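Evelien Groen has spent 19 years on one house. The Petura homestead, she says, still surprises her.

"I found 168 letters in a trunk – all from the cook!" she told me.
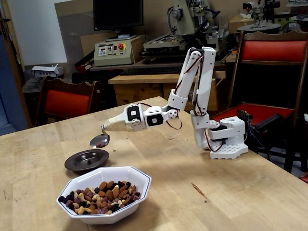 Her new tour starts in the kitchen. "People want the family, and then they stay for the cook."

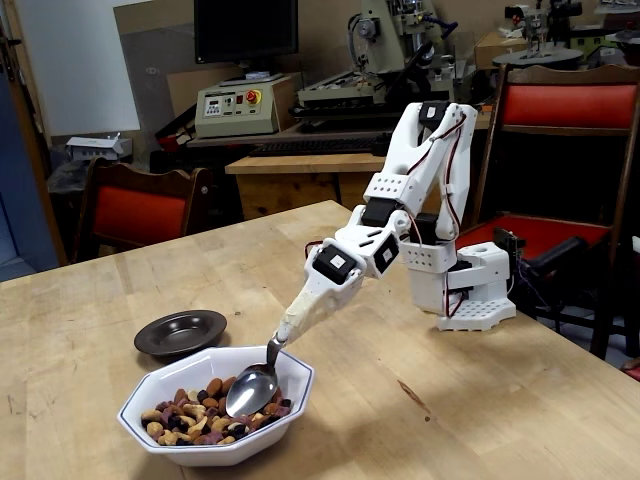 I loved that. The old tour skipped her completely.

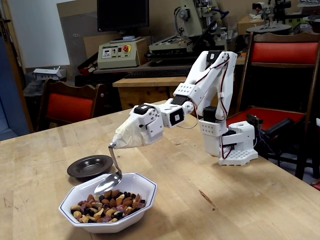 Groen wants the pantry open by May. Visitors will sit at a plain table, light wood like the one with the snack bowl on it, and read copies of the letters aloud.

"Her spelling is wild," she said. "Her jokes are great."

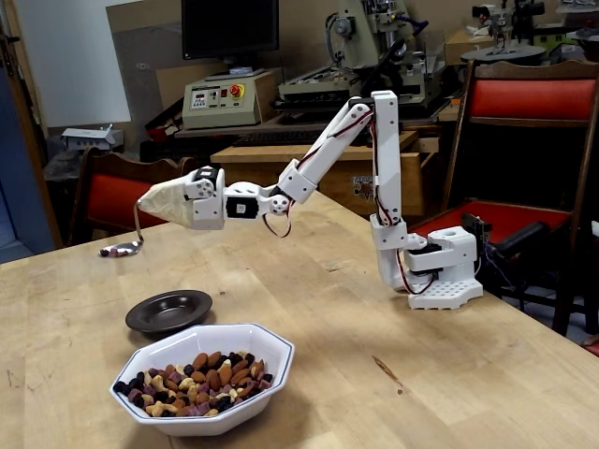
Visiting the homestead

Tours leave from the back porch.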